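Mirora Lane Orchard: progress to the end of April

Your grant has now been turned into 90 fruit trees, most of which are alive. We planted apples, plums and two rows of pears supplied by Gimier Nurseries, who delivered on the wettest morning of the spring and left the lot at the wrong gate.

Losses stand at 11, nearly all plums. The deer have shown excellent taste and we have spent the fencing money accordingly. The second water butt is in. The first one still leaks, though more slowly than it did under the previous report.

Pruning classes ran twice and were well attended, if you include the people who thought it was the jam class.

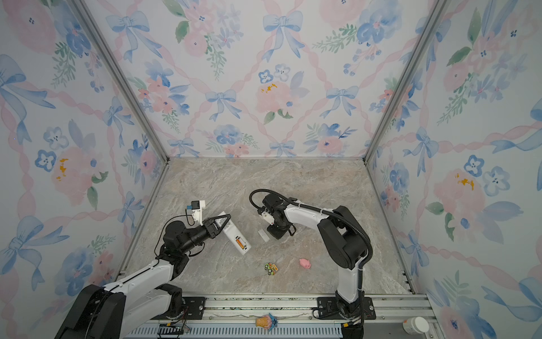
Will there be fruit this year? A few apples from the older trees, perhaps, but the new ones need almost 3 years before they crop properly.

The remaining balance goes on stakes and mulch, and the receipts are attached in the order we found them.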